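Reading the Third Amendment on its own terms

2020-06-11

I have been working my way through the shorter parts of the Bill of Rights this spring, and I got to the Third Amendment last week. It says that no soldier shall be quartered in any house in peacetime without the owner's consent, and in wartime only in a manner prescribed by law. Most people skip it. The Supreme Court has never decided a case mainly on it, and law school courses tend to give it a few minutes at most.

What sent me back to it was a local argument in Mokildale over whether the county could park emergency crews on private land after a flood. Someone at the hearing brought up quartering. The lawyer for the county said the amendment covers soldiers and houses, and a pasture with road crews in it is neither. I think he was right on both counts, but the exchange made me want to read more.

The colonial background

The Quartering Act of 1765 is usually described as forcing colonists to take soldiers into their homes. The text is narrower than that. It called for barracks first, then inns and alehouses, then empty houses, barns and outbuildings. The colonies were to pay for certain supplies, and the payment was a large part of the quarrel. New York's assembly refused to comply in full, and Parliament moved to suspend it.

The 1774 act gave governors more power to use uninhabited buildings. The Declaration of Independence then complained about "quartering large bodies of armed troops among us." Notice that it says among us. The complaint was about a standing army as much as about anybody's spare bedroom.
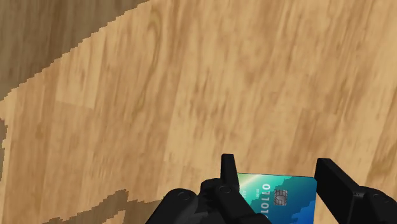 What the courts have done with it

The case everyone cites is Engblom v. Carey, decided by the Second Circuit in 1982. Striking prison guards in New York were put out of their staff housing and National Guard members were moved in. The court held that the Guard counted as soldiers, and that the guards' interest in their rooms was enough to bring them under the amendment even though they did not own the building. On remand the officials won anyway, on qualified immunity.

Griswold v. Connecticut also mentions the amendment, in the list of guarantees that Justice Douglas said create zones of privacy. It gets one sentence there. I used to think that was a stretch. I am less sure now – the amendment does protect the house as a house, apart from any search or seizure.

The wartime clause

This is the part I find hard. "In a manner to be prescribed by law" seems to require that the legislature act first, so a general could not order it alone. During the Civil War troops did use private homes, and I have not found that Congress passed any statute on how it should be done. Whether that was a violation depends partly on whether you count houses in rebel territory.

I have more than 20 pages of notes on that question and they do not agree with each other. I plan to get through the rest of the reading and post again in October.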